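Home About Classes Prices Find Us

About Nimard

Nimard is a small evening school that teaches adults to read food labels in the language they're printed in. We started with Chinese, added Korean, and tried Finnish for one term, which we don't discuss.

Elis Hopkin opened the place in August with 26 chairs and 2 students. The chairs have held up well. We now run classes four nights a week above a shoe repair shop, and the smell of glue is included in the fee.

You won't learn poetry with us. You'll learn "keep refrigerated," "contains peanuts," and how to tell a best-by date from the day it was packed - people get that one wrong for years and blame the yogurt.
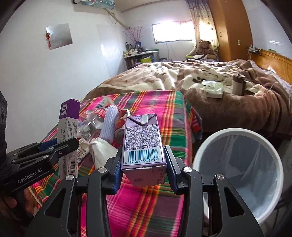

Jinfeng Su maintains that milk cartons belong in week one and soy sauce can wait, and the beginners' course now runs in that order. The advanced group gets soup mixes, and there's a word list of 700 terms to take home and lose.

Classes last 90 minutes. Bring a pencil and something from your own cupboard, preferably sealed.

Share 30 Comments 2

Jade Sandhu
Took the Korean course. I can now read exactly how much salt I eat. Thanks, I guess.

Carter Sawatzky
Is Finnish ever coming back? I still have the binder.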